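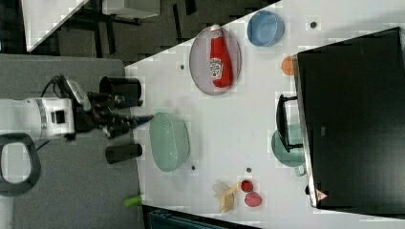
November, late evening

I meant to write last night and fell asleep over the crossword instead, so tonight gets both days. The white table is still covered. I keep telling myself I'll sort the kitchen things properly, and then I pick up the light blue bowl and start thinking about soup, and there goes half an hour.

Uwe telephoned while I was deciding about the big pale green basin. He thinks it should go to the Urnstead house with the teal pot, and I said yes, fine, but the gray oval plate stays with me, ketchup or no ketchup. He laughed at that! We talked much too long — his knee, the price of the Narkis train, whether Mrs. Khoo will ever give back my cake tin.

I do love the yellow plastic banana. I'd like a proper bowl of pretend fruit someday, like the one my aunt had on her sideboard, which I bit into when I was four and remember tasting of candles.

The two black cups I still can't decide on. Tomorrow I need newspaper for wrapping, more tape, and a stamp for the letter to Jumetach. Bed now, it's nearly eleven and my feet are cold.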